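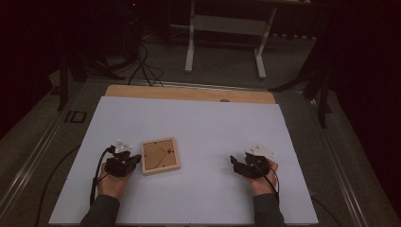
Startseite | Rahmen | Rundhölzer | Werkstatt | Presse | Kontakt

Pressemitteilung

Kleiner Rahmen, rundes Holz: Ferenix aus Draltau bringt im April die Reihe Tamo in den Handel

Draltau, 25. Dezember 2018. Wer in diesen Tagen Geschenke ausgepackt hat, der hat vielleicht auch das eine oder andere Bild bekommen, eine Kinderzeichnung zum Beispiel oder eine Karte, die man gern länger ansehen würde als nur bis zum neuen Jahr. Für solche kleinen Dinge, die in keinen großen Rahmen passen wollen und in der Schublade auf Dauer verloren gehen, hat die Rahmenwerkstatt Ferenix in Draltau die Reihe Tamo entwickelt. Sie kommt im April in den Handel, und wir freuen uns sehr, sie schon heute vorstellen zu dürfen.

Zu Tamo gehören ein kleiner quadratischer Rahmen aus hellem, naturbelassenem Holz und ein glattes Rundholz, an dem sich Papier und Stoff wie an einer Leiste aufhängen lassen. Beide Teile sind im Ton aufeinander abgestimmt, können aber auch ganz für sich stehen oder hängen. Wir haben lange überlegt, ob wir sie beizen sollen, und haben etliche Muster wieder weggelegt. Am Ende gefiel uns das Holz so am besten, wie es aus der Schleiferei kommt, mit der Maserung, die jedes Stück eben mitbringt.

Die Rückseite gehört dazu

Ein Rahmen wird meistens von vorn betrachtet, und doch entscheidet sich hinten, ob man ihn gern in die Hand nimmt. Der Tamo hat eine Rückwand aus hellbraunem Karton, die in der erhöhten Holzkante liegt, und eine dünne dunkle Schnur zum Aufhängen. Der Karton lässt sich herausnehmen und wieder einlegen, sooft man möchte, etwa wenn das Kind ein neues Lieblingstier hat und das alte Bild umziehen muss — was nach unserer Erfahrung ziemlich häufig vorkommt. Werkzeug braucht man dafür keines, nur einen aufgeräumten Tisch und ein wenig Ruhe.

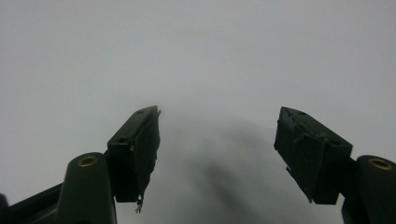 Auch die Schnur hat uns länger beschäftigt, als man es einer Schnur zutrauen würde. In den ersten Mustern saß sie zu straff, und der kleine Rahmen wollte einfach nicht auf den Nagel. Dann wieder war sie so locker, dass er an der Wand weit nach vorn kippte. Die jetzige Länge haben wir an verschiedenen Wänden im Haus ausprobiert, im Treppenhaus ebenso wie in der Teeküche, wo seither ein Muster hängt und inzwischen niemand mehr darauf verzichten möchte.

Für das Anschauen und Einlegen empfehlen wir eine helle, glatte und saubere Unterlage. Der Rahmen wird mit der Vorderseite nach unten daraufgelegt, das Holz bekommt keine Kratzer, und kleine Teile, die beim Öffnen herausfallen könnten, sieht man sofort. In unserer Werkstatt arbeiten wir seit jeher auf hellem Grund und haben damit die besten Erfahrungen gemacht.

Das Rundholz: eine Leiste für alles, was hängen darf

Manche Bilder möchten gar nicht hinter eine Kante. Für sie gibt es das Rundholz, das in drei Längen angeboten wird. Man kann ein Stück Stoff darumschlagen, einen Papierbogen anklammern oder, wie es eine Kundin bei unserem Werkstatttag vorgemacht hat, getrocknete Zweige daran aufreihen. Geschliffen wird es in mehreren Gängen, bis es sich rundum gleichmäßig anfühlt. Wer es zum ersten Mal quer zwischen beiden Händen hält und langsam dreht, merkt schnell, warum wir uns für diesen Arbeitsschritt so viel Zeit nehmen.

Die Enden lassen wir gerade und ohne Kappen. So kann das Holz mit einer einfachen Säge gekürzt werden, falls die Nische im Flur doch schmaler ist als gedacht, und die frische Schnittkante wird danach mit feinem Schleifpapier gebrochen. Eine kurze Anleitung liegt jeder Packung bei, auf Wunsch schicken wir sie auch vorab per Post. 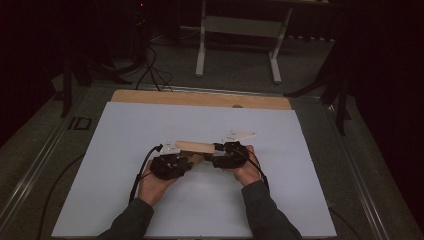
Verpackung, Preis und Verkaufsstart

Rahmen und Rundholz werden gemeinsam in einer schlichten Schachtel geliefert, die ohne Kunststoff auskommt. Das Set kostet rund 23 Euro. Die erste Auflage umfasst 2162 Sets, und mehr werden es im Frühjahr auch nicht werden, weil wir das Holz nach dem Zuschnitt in Ruhe lagern und ungern drängeln.

Zu haben ist Tamo ab April in unserem Werkstattladen in Draltau sowie beim Papierhaus Jayawardena, mit dem uns eine lange und herzliche Zusammenarbeit verbindet. Das Papierhaus wird die Rahmen mit eigenen Karten im passenden Format anbieten und plant dazu ein kleines Schaufenster, auf das wir selbst schon sehr gespannt sind. Einzelne Rundhölzer können auf Bestellung nachgekauft werden.

Über Ferenix

Ferenix fertigt in Draltau Bilderrahmen, Leisten und kleine Holzwaren für Wohnung und Kinderzimmer. Zum Betrieb gehören die Werkstatt, ein Laden und ein Lager für Reststücke, in dem nach Anmeldung gern gestöbert werden darf. Musterstücke für Redaktionen geben wir auf Anfrage an die Pressestelle ab, solange der Vorrat reicht.

Kommentare (3)

Gast: Gibt es den Rahmen auch größer? Unsere Enkelin malt leider nur auf ganz großen Blättern.

Ferenix Laden: Vorerst bleibt es beim kleinen Quadrat, aber für große Blätter ist das Rundholz sehr gut geeignet. Kommen Sie gern mit einem Bild vorbei, dann probieren wir es zusammen aus!

Leserin aus Draltau: Schön, dass das Holz hell bleibt. Ich nehme im April 2 Sets, eines davon für meine Schwester.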